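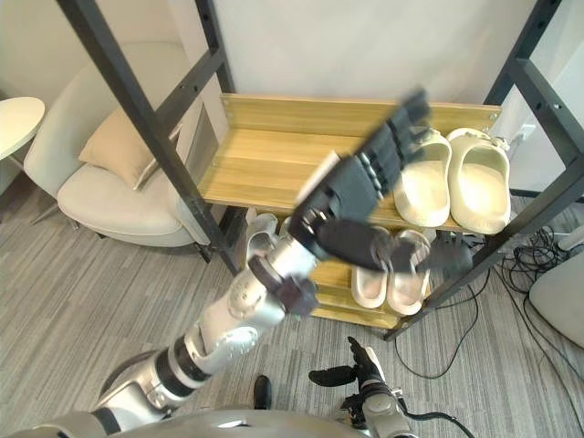 Subject: Re: [braltstead-home] Shoe racks for a hallway that isn't really a hallway

> On 2023-06-26, Shigeru Hoshino wrote:
>
> Hello all. We moved to Ernham in February and the shoes are still in a heap by the door. We haven't got a proper hall, you come straight into the sitting room, so whatever I buy is going to be looked at all evening. My wife would like a cupboard with doors. I'd like something open because I know I'd never put anything back in a cupboard.
>
> Has anybody got the Baumgartner one with the metal sides? Is it steady? Does it mark the carpet? And do you really get enough on two shelves?
>
> Shigeru

Hello Shigeru, and welcome to the list!

Yes, we've got it, and we're in the same boat — front door opens more or less into the armchair. I put ours against the white wall next to that chair, the light grey one with the thin metal legs, and it's the best place I've tried. You can sit down, get your shoes on and go. Before that they lived under the stairs and I was forever hopping about on one leg looking for the other half of a pair.

Steadiness first. It was wobbly for the first week and I was quite cross about it, then I went round all the bolts again with the Allen key and it's been fine. There are little bolt holes all down the uprights and I'd left a couple of them barely finger tight. Don't do the last turn on anything until both shelves are in and the crossbar's on, that would be my advice. The instructions tell you to tighten as you go, and if you do that the second shelf simply will not line up. I took mine apart twice, with some language.

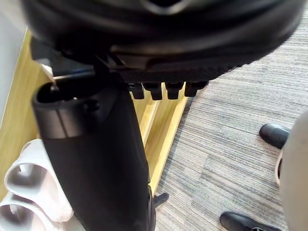

Wood and carpet, from close up.

On the carpet, I did get dents where the feet go, but you only see them if you move the rack, and I only move it to hoover. Ice cubes left to melt in the dents brought the pile back up well enough. If yours is a thick carpet you might want a strip of board under each side. My sister did that with hers and painted the strips to match the skirting, though she's much more patient than I am.

Now, does it hold enough? Depends who you live with! I went through the lot one wet Sunday and found we had 34 pairs in the house, and there are only two of us. So the rule now is that the rack is for what gets worn this week and everything else goes upstairs in boxes. In summer that's mostly slides. I bought mine in cream and liked them so much I got another pair, so there's a pair up top and a pair down below, and the white shoes go at the end of the bottom shelf. Boots are hopeless on it, by the way. The gap between the shelves is too low for anything tall and they flop over if you lay them down. They've got their own tray by the back door.

The shelves are a honey sort of colour with a nice bit of grain to them. I gave mine a coat of the Fusent clear oil before I put it together, thinking of muddy soles, and I'd do the same again. One small tin did both shelves with plenty over. Leave it overnight, it stinks. I wipe the shelves down when I remember, and a damp cloth is all they've needed.
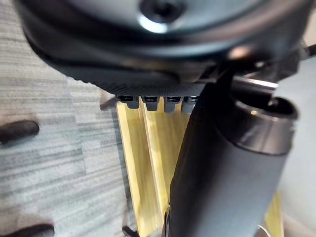 The light wood again, close to.

As for doors, I'm with you. We had a cupboard in the last place and it was just a heap you couldn't see. But I'd take your wife's point about looking at it all evening, so it might be worth deciding between you how many pairs are allowed down there at once. We said 6 and we've mostly kept to it. I also turn them so the open toes face out, which looks tidier to me, although my other half puts his the opposite way round and we've stopped discussing it.

Measure your wall before you order, and allow for the skirting, which I didn't. Mine stands a little way off the wall because of it and things do drop down the back.

I've still got half that tin of oil in the shed if you'd like it. I'm over in Ernham most Thursdays and could drop it round.

Best wishes,
Pat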